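Print this page | E-mail this page

Stelex Interior Wall Finish, Matte
Product information for schools, clinics and offices
Posted in June by the Stelex product office

Stelex Matte is a water-based wall finish for interior rooms that see steady daily use. It is supplied by Clirnis to institutional buyers and to painting contractors who hold an account. The finish is intended for plaster, drywall and previously painted masonry. It should not be used on floors, on bare metal, or on any surface that stays damp.

The product was developed for rooms in which furniture stands close to the wall and where a high-gloss surface would be tiring under overhead lighting. It dries to a flat, even appearance and may be touched up in small areas, provided that the touch-up material comes from the same batch as the original coat. 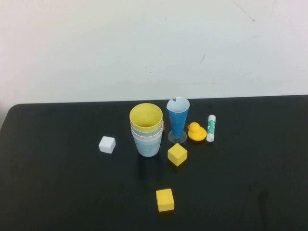 Surface Preparation

Walls must be clean, dry and sound before work begins. Loose paint is to be scraped back to a firm edge, and the edge sanded smooth. Grease should be removed with a mild detergent and the wall rinsed twice with clear water. Holes and dents are filled with a standard interior filler, allowed to harden, and sanded level with the surrounding surface.

New plaster requires one coat of Stelex Primer. Walls already finished in Stelex Matte need no primer unless they have been patched over a large area. Strong colors, water stains and marker ink should be sealed first, as they can show through light shades even after two coats.

Application

Stir the contents of the pail thoroughly by hand. Do not thin the first coat. A medium-nap roller is recommended for open areas, with a 3-inch brush for corners and trim. Work from the top of the wall downward and keep a wet edge at all times - a join left to dry will remain visible in low light. Allow 4 hours between coats. Rooms may be returned to use on the following day, although furniture should be kept away from the wall for 3 days.

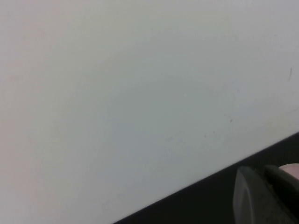

Coverage depends on the condition of the wall. Rough or porous masonry will take noticeably more material than smooth drywall, and buyers should allow for this when placing an order. Pails from different batches should be combined in a larger container before use on a single wall.

Shades

Stelex Matte is stocked in Chalk, Cokham White, Pale Stone and Gu Gray. Cokham White is the warmest of the group and is often chosen for north-facing rooms. Gu Gray has a cool base and can look blue beside cream-colored trim. Printed color cards are a guide only. Clirnis will send a brushed sample on card to account holders on request, and it is advised that the sample be viewed in the room itself, both in the morning and under evening lighting.

Care and Cleaning

The finish should be left for two weeks before it is washed for the first time. After that period, dust may be removed with a dry cloth and ordinary marks with a damp sponge and a little dish soap. Scouring pads and solvent cleaners will polish the surface and leave shiny patches.

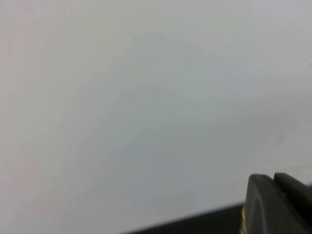

Fine scratches that have not reached the plaster may be touched up with a small foam roller. A brush is less suitable for this work, as it leaves a texture that differs from the rolled surface. Deeper damage should be filled and primed in the usual manner, then given two coats carried out to the nearest corner.

Storage and Ordering

Store sealed pails upright, indoors and protected from frost. Material that has frozen must not be used. Orders of 100 pails or more are delivered directly from the Cokham warehouse; smaller orders are shipped through the regular Clirnis delivery service. Unopened pails in standard shades may be returned within 3 weeks of delivery. Tinted material is made to order and cannot be returned.

Contact Us | Copyright Clirnis. All rights reserved. | Back to Top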